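Heather knit

Heather knit (also mélange knit) is a knitted fabric made from yarn in which fibers of two or more shades are blended before spinning. The finished cloth shows a fine speckle instead of a flat color. Gray is the most common version and is widely used for sweatshirts, fleece garments and loungewear.

Structure and appearance

The speckle comes from the yarn itself, so it is visible on both faces of the cloth and along cut edges. The contrast depends on the share of dark fiber and on how thoroughly the shades are mixed. A coarse blend gives visible streaks – a fine one reads as a single tone from a short distance.

Thicker heather knits resist sharp folding. When gathered, the cloth forms rounded mounds divided by deep creases, and a pull at one point sends folds outward from it in a star pattern.
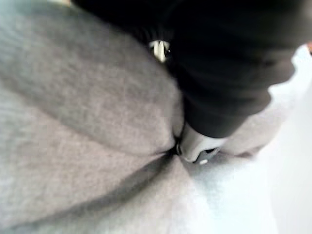
Creases of this type are usually shallow in cotton-rich cloth and relax after hanging. Longer compression, as in a packed drawer, can leave lines that need steam.

Shade variation

Because the color is set at the blending stage, two lots of yarn rarely match exactly. Mills keep a reference swatch for each shade. The Udetlow mill listed 67 blended grays in its final shade book, compiled by Elsa Granström, of which 7 were sold for garment use under the name Berge.

Care

Heather knits are washed inside out with similar colors. Brushed types pill at the cuffs and underarms, and loose fiber from dark garments shows on the paler parts of the speckle. Heavy pieces are stored folded, as hanging stretches the shoulders.

See also: Fleece; Marl yarn; Pilling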